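Kitchen check, Trillska unit 31
Filled in by: Ermelinda Coelho
Month: February
Started 9:40, water and power both on

OK = no action. FIX = needs work before the unit is let. WATCH = look again at the next check.

## 1. Loose items

- [x] Sharp items out of reach of the counter edge -- OK
- [x] No glass stored above head height -- OK
- [x] Cleaning products in the high cabinet, lids on -- OK. Two bottles of Pikik descaler, both in date.
- [ ] Labels present and readable on everything left in the unit -- FIX

The light gray cylinder has a label on the flat end, a small round white one with several rows of very small print. I need a clear copy of that text for the inventory. Please don't stick the unit number over it. Put the number on the side, behind the groove.
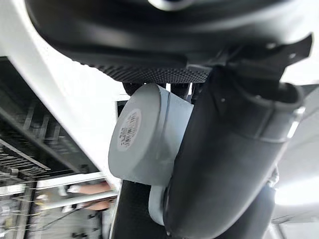 ## 2. Floor

- [x] Walking path clear from door to counter -- OK
- [x] No raised edges or lifting at the joins -- OK
- [x] Nothing slippery underfoot -- OK when I walked it
- [ ] Mat at the door has a non-slip backing -- FIX. The backing has gone hard. Replace the mat, do not glue it down.

Same gray floor as before, no change to the material. Larger items that stand on it should be pulled forward once a year so the floor behind them can be cleaned. The cleaning sheet says this was last done by Ferrand, but there is no signature next to it.
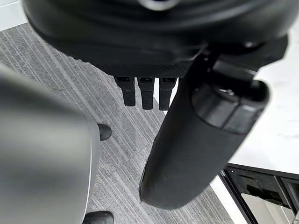

*Item 2: gray floor, gray object at left.*

## 3. Sink and counter

- [x] Both basins drain -- OK. I filled the left one halfway and timed it at 84 seconds. Last check was 128, so clearing the trap helped.
- [x] Faucet base tight, no play when the spout is moved -- OK
- [x] Side lever closes fully -- OK, no drip after five minutes
- [ ] Sealant between sink and white countertop -- WATCH. Sound for now. The back run is the oldest part.
- [ ] Sticker in the left basin -- WATCH. The small orange one on the far wall. It does no harm but the edges will hold dirt. Warm water and a plastic scraper, no steel wool.
- [x] Roll-up rack sits flat across the right basin -- OK. Bars straight. Tenants should be told it is for drying and not for standing hot pans on.

There is a small round metal button on the deck behind the basins. The handover sheet calls it a soap dispenser and the older sheet calls it a drain control. I left it alone. Whoever does the next visit, please find out and correct one of the two sheets.

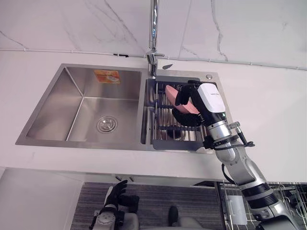 ## 4. Power and light

- [x] Outlets near the sink trip when tested -- OK, both
- [x] No cords run across the basins -- OK
- [x] Breaker labeled "kitchen" switches off the kitchen -- OK
- [ ] Light level at the work surface -- WATCH

The meter gave 300 lux at the counter. I would like it higher over the chopping area, but it is enough to work by. The lamps are Indix and the spare is in the hall closet -- one spare only, so order another before that one gets used. 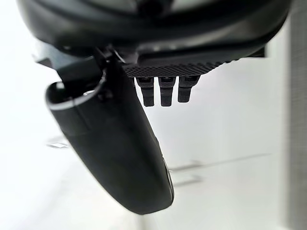
I switched the lights off and on five times and had no flicker. The pull cord by the door is too short for anyone seated to reach, and that was written up last time too. It needs a longer cord with a proper end on it.

- [ ] Pull cord length -- FIX

## Still open

1. Copy of the label text (section 1)
2. New door mat
3. Longer pull cord
4. Signature for the floor cleaning, or do it again and sign

Send the receipts for 2 and 3 to me. Finished 10:55, water off at the main, key back in the box.

E. Coelho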